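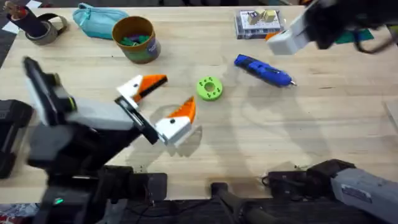
I've been putting off writing about the Trikura Jurby because I wanted to get through a full restring cycle first, and then a second one, and then it rained for most of a week and I ended up playing indoors on carpet, which I hadn't planned on at all. So you're getting more court time in this review than usual! Lucky you.

Quick background for anyone new. I play twice a week, mostly doubles on Tuesday nights, with a one-handed backhand that I love and that doesn't always love me back. I'm a 4.0 on a good day. I've used the Sanemard Control for three seasons, and before that I had a whole string of heavy player frames that I bought because I liked the paint. My elbow started complaining last December and that's what got me looking at softer rackets in the first place.

The Jurby is Trikura's attempt at a comfortable all-court racket for people who still want to swing hard. It's a 100 square inch head, 16 by 19 pattern, a touch on the light side unstrung. I strung mine with a soft multifilament at 50 pounds for the first round and then a poly and multi hybrid at 48 for the second. More on the strings in a bit, because it made a much bigger difference than I expected.

First impressions

The first thing you notice is the balance. Trikura makes a lot of head-light frames, and I figured this would be another one, but the Jurby sits closer to even. On the rack it feels almost whippy. Then you take a full cut at a forehand and there's some real weight behind it. I sprayed my first ten minutes of balls long - like, back fence long - and my hitting partner Luzius Mösli was very polite about it for maybe four of those minutes.

The grip shape is rounder than what I'm used to. If you're coming from one of the squarer handles, give yourself a couple of sessions. I kept losing track of my backhand grip on quick exchanges at the net, and I ended up swapping the stock grip for a thinner leather one so I could feel the edges better. That fixed it for me, though it added a few grams to the handle and moved the balance back a little. I liked it better that way.

The stock grip, by the way, is pretty forgettable. It's cushy for two weeks and then it goes slick. Plan on an overgrip from day one.

From the baseline

Once I'd settled down, this is where the racket won me over. The power is easy. You don't have to be perfectly set up to get depth, and for somebody who is late to the ball as often as I am, that's a gift. Defensive forehands that used to land on the service line were landing three or four feet inside the baseline, which bought me time to get back to the middle.

Spin is good, not crazy. The hybrid setup woke it up quite a bit. With the full multi the strings moved around so much that I was straightening them between every point like a nervous habit, and my topspin lob was a coin flip. With the poly in the mains I could really brush up and trust the ball to drop.

My one-hander liked the flex on drives down the line. It's got a soft, slightly muted feel at contact, and if you catch it clean you get that lovely long pocketing sensation, the one where it seems like you've got time to change your mind. Catch it late and it's a bit vague. I had trouble telling where on the strings I'd hit some of those, and I'd call that the biggest weakness of the frame. My old Sanemard would tell you straight away (and rudely) that you'd missed the middle.

Slice is fine. It floats a little more than I want. I got used to it.

At the net

Doubles is most of my tennis so I spent a lot of time up here. It's quick! Reflex volleys were no problem at all, and I poached more than I normally would, just because I could get the racket there. Punch volleys off a hard ball are a different matter. Stock, the head twists in your hand when you catch one up near the top of the hoop. I put two small strips of lead tape at 3 and 9 o'clock after the second week and it settled down a lot. I'd recommend that to anyone who plays against big hitters.

Touch shots took me the longest. Drop volleys popped up on me over and over in the first few matches, and Barroso, the club two towns over that we play every season, has a team that will absolutely run down a floaty drop volley and hit it at your shoelaces. We lost that one. I won't pin all of it on the racket.

Serve

I gained some pace on the first serve, no question. How much, I couldn't tell you, we don't have a radar gun and I'd be scared of the number anyway. The flat serve up the middle felt heavier and got me a handful of free points per match, where I'd normally get one or two. The kick serve was the surprise. With that easy head speed I was getting it up over people's shoulders on the ad side, and I've never in my life been a kick serve person.

Second serves needed a bit more thought, as there's enough pop in this frame that a nervous push will sail. Swing up at it and you're fine.

The elbow question

I know a lot of you skip down to this part, so here goes. I'm not a doctor, and one arm is one arm. But I played 6 matches in the first stretch with the multi at 50 and had no soreness the next morning, and that hadn't happened in a while. With the hybrid I felt a twinge after one long three-setter and it was gone by lunch. Compared with the Sanemard, where I was icing after most matches, I'm calling that a win. If your arm is in bad shape, stick with the full multi and put up with the string movement.

Durability and looks

The paint is a matte deep green with a cream throat, and I think it's gorgeous, but it chips. I've got scrapes all along the top of the hoop already from digging out low balls, and they show white. The bumper guard is thin and I'd expect to replace it before the year's out. Grommets have held up well through two string jobs, and my stringer said it was an easy one to work on - no shared holes, no weird blocked ones.

It comes without a cover, which bugs me a little at this price.

Price and who it's for

I paid $125 for mine on sale, unstrung. At that number I think it's a steal. At full retail you're into the same range as some very good frames from the big names and I'd want you to demo it next to a couple of those first. Trikura runs a demo program through most of the shops that carry it, so ask.

I'd point the Jurby at doubles players, anybody with a cranky arm, and people with medium-speed swings who'd like some free depth. If you hit big and flat already, you'll be fighting to keep the ball in, and I'd go look at the 98 inch version. I've only hit with that one for about half an hour, so all I'll say is that it felt firmer and a lot more direct.

My setup if you want to copy it: leather grip plus one overgrip, two grams of lead at 3 and 9, poly mains and soft multi crosses at 48. I tried going down to 44 just for fun one evening and it was a trampoline. Don't do that.

Score

Power gets a 9 from me, comfort a 9, control a 7 (8 with the lead tape), feel a 7, looks a 9 until it chips. Call it an 8 overall.

I'm keeping it in the bag and I've already ordered a second so I've got a matched pair for the spring league. The Sanemard is going to my nephew, who has a perfectly healthy elbow and thinks I'm being dramatic. Next up is a pair of clay shoes that I've been wearing on hard courts like an idiot, so check back for that, and if you've tried the Jurby with a full bed of poly let me know in the comments what tension you went with.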